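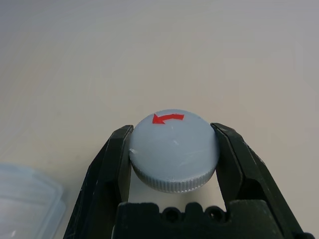 Red arrows and easier lids: Stokedel's repair café takes on the stubborn bottle cap

If you have ever stood at the kitchen counter with a bottle in one hand and a dish towel in the other, wondering which of the two of you was going to give up first, you would have felt right at home at the community hall in Stokedel this February. The repair café there gave a whole afternoon over to caps and lids, and the turnout was so good that extra chairs had to be carried in from the hallway before the first kettle had boiled.

The idea came from Shu-fen Cheung, a retired occupational therapist who has been coming to the café for years, mostly with lamps. She had noticed how many of her neighbors were leaving perfectly good bottles unopened in the cupboard until a son or a granddaughter came to visit, and she thought something could be done about it with very little money and a bit of red paint.

A curved red arrow on the top of a cap shows which way to turn it, and the color stands out nicely on pale gray plastic, even when your reading glasses are in the other room. Counterclockwise to open is something most of us know perfectly well, of course, but Cheung says that a person with sore hands often starts by pushing the wrong way, and a cap that has been tightened by mistake is twice the trouble.

"You lose your strength on that first try," she told the group. "I would like people to spend it in the right direction."

The ridges around the side of a cap got plenty of attention too. Dariusz Kurek, who used to run the hardware counter at Flernico, brought a shoebox of old caps from his garage and passed them from table to table so that everyone could feel the difference. Fine ridges set close together give the fingers something to hold on to all the way around, he explained, and they do the most good when you press evenly from two opposite sides and keep the pressure on while you turn. He also suggested washing the ridges with an old toothbrush now and then, as cooking oil has a way of settling in there. Scuffs and scratches on the top don't matter a bit, and he was quite firm with one visitor who wanted to throw hers away on account of them!

By the time the tea was poured, people had begun painting. Stencils had been cut by Eylül Türkmen, who teaches art at the middle school, and she went patiently around the room showing how to dab the paint on in thin coats and let each one dry. The first few arrows came out a little wobbly — one of them looked a good deal more like a shrimp, according to its maker — but the later ones were very smart indeed.

Jui-lin Yen came with her mother-in-law, Pao-chu Chu, and the two of them went home with a bag full of marked caps for the pantry. Mrs. Chu, who has arthritis in both thumbs, said she had enjoyed the company as much as the painting and was already planning to do the shampoo bottles next.

The café has enough paint and card left over to mark some 500 more caps, and anyone in the neighborhood is welcome to bring theirs along. Please rinse them first and leave the bottles themselves at home, if you can, because table space is tight. There is no charge, though a plate of something for the tea table is always appreciated. The next session starts at 3 in the afternoon, in the same hall, and the side door by the bicycle racks will be open for anyone who has trouble with the front steps.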